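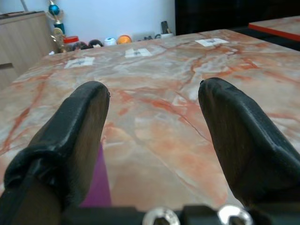
What is in the Guster kit, and does it need anything else to run?

The kit contains the two-finger gripper, the mounting bracket, a small wrist camera, one cable and the driver on this page. You supply the arm and a Linux computer with a free USB port.

Guster gripper kit: driver and sample recordings

Maker: Monik
Driver and recordings: Kedier
Version: 1.3, released Mar 9, 2019

What the recordings cover

There are 1,369 short recordings of the gripper at work over a table, taken through the wrist camera. Both fingers are black, and they stay in view at the bottom of the picture. The tabletop has a marble pattern with orange and pink veins, and small white markers lie flat on it. We left other things on and behind the table, so the background is fairly busy. If your own bench is plain, expect different results from anything you train on these.

Setting up

Bolt the bracket to the arm before you plug in the cable. Run the install script, then the homing script with nothing between the fingers. Homing takes 16 seconds. If the light on the bracket stays red, unplug the kit and start again.

Settings

speed: 30 by default, higher values close the fingers faster
hold: keeps the fingers shut if the connection drops, off by default
camera: on or off

Known problems

The finger covers wear. Monik suggests changing them after 2,000 grips, and spares are sold in pairs.
Shiny surfaces can upset the automatic exposure. Fix it by hand in the camera settings.
The Tuncer arm needs the adaptor plate, sold separately. Version 1.2 of the driver does not recognise it.

Licence

The driver is free to use and change. The recordings may be used for research and teaching. Please ask Kedier before selling anything built on them.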